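Pre-run software checklist, two-arm cell, carton folding task
Cevar planner, Cilura perception build 42

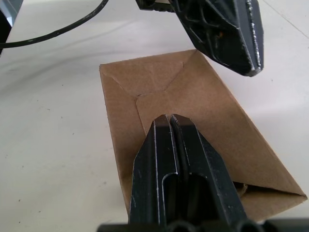 Maribeth Ambrosio asked for the planner checks to come before the perception ones, as a stale collision model makes the rest pointless. Order changed from this sheet on.

1. Collision model loaded for both arms, finger geometry included -- OK. Padding still at 18 mm on the second gripper. Leave it.

2. Cable included as a keep-out volume -- OK after edit. The old volume was too low on the left side.

3. Wrist camera calibration -- OK. Last done in February.

4. Cardboard segmentation against white table -- PASS WITH COMMENT. Creases are sometimes split into separate objects. Ticket 989 open with Howells.

5. Tab pose estimate -- FAIL on first try, OK after restart. Log kept.

6. Arm-to-arm handover lock -- OK. Lock released in 14 ms.

7. Stop on lost camera stream -- OK, both arms.

8. Force limit read back from controller -- NOT DONE. Plenness tool would not connect. Repeat on Wednesday before any closing move is run.

Speed stays at the reduced setting until item 8 is signed.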